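Hi Arwel - quick update on the Grokwood diner fund, as promised. We've raised 4,000 dollars so far, and I'm thrilled! Two of the servers got their rent help already, and the landlord at Bajwa gave us until July on the back payments (phew).

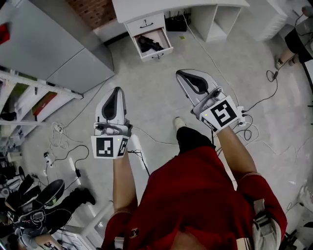 Page last changed: April 2023

The takeout window has been slower than I hoped. We get about five regulars at lunch, and Cyrill Ruchti keeps telling everybody in Gorow to come by, bless him. I still owe you the receipts for the fryer repair - they're coming with the next report.

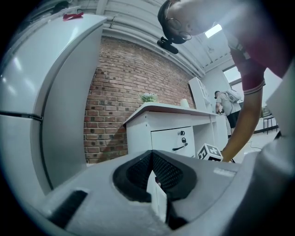
White refrigerator and red brick wall

Can we move the second payment up a little? Payroll is what worries me most right now.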